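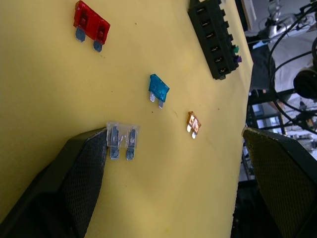 Murness publishes gripper comparison on automotive blade fuse handling

Textured finger pads outperform serrated tips on small plastic housings; wrist camera position accounts for most remaining failures

Murness, the automation test laboratory, has released the results of a bench comparison of parallel gripper fingers for picking and inserting automotive blade fuses. The work compared finger sets from Tokura and Flovetti on a pair of table-mounted arms, under one controller supplied by Teixeira.

The trial covered 1,371 pick attempts. Fuses of several body sizes were placed loose on a yellow work surface and picked one at a time for insertion into a black holder block. Transparent and tinted housings were both included, as clear plastic is harder for a camera to separate from its background.

"Fuses are a useful test part," said Celeste Pinheiro, who led the trial. "The body is light, the prongs are thin and the size range within one family is wide. A finger that holds the largest body well may cover the smallest one completely, and then the camera has nothing to measure."

Method

Each finger set was run for 14 sessions, giving 28 in all. Grip force, closing speed and approach height were fixed before the first session and left unchanged. Fuses were laid down by hand at mixed angles, and the operator did not correct a part once the arm had begun its approach.

An attempt was counted as a success when the fuse was lifted, carried to the holder and seated with both prongs in the slot. A fuse that turned in the fingers but still seated was recorded separately as a rotated pick.
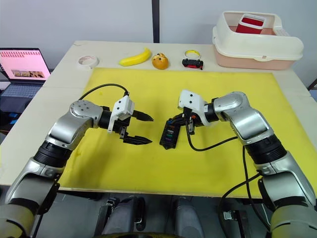
Handover between the two arms was tested in the final sessions only. One gripper held the part while the other closed on it from the opposite side, and the first then released. Handover added a second source of angle error and is reported in its own table.

Results

The Tokura set, fitted with textured pads, gave fewer rotated picks on all body sizes. The Flovetti set, with serrated tips, reached more easily between closely spaced parts but let small bodies turn during the lift. On the largest bodies the difference between the two was within the spread from one session to the next.

Of the failed attempts, 43 were traced to the camera view -- in most of them a finger hid one prong at the moment of alignment. Moving the wrist camera further from the finger plane reduced the fault in repeat runs, at the cost of a bulkier wrist.
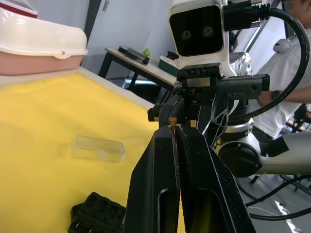

"Cable routing needs to be settled before the camera position is," said Arnaldo Morais, test engineer at Murness. "A stiff cable pulls on the mount when the wrist turns, and the calibration drifts. We now check it at the start of every session."

The full report includes the pad drawings, controller settings and the log of every attempt. It is available on request from the Murness test office. A second comparison, covering multi-pin connectors, is planned to begin in March with the same arms and controller.

Notes to editors

Finger sets were tested as supplied, with no change to pad material. Tokura and Flovetti were each sent the results for their own product before release.

Press contact: Celeste Pinheiro, Murness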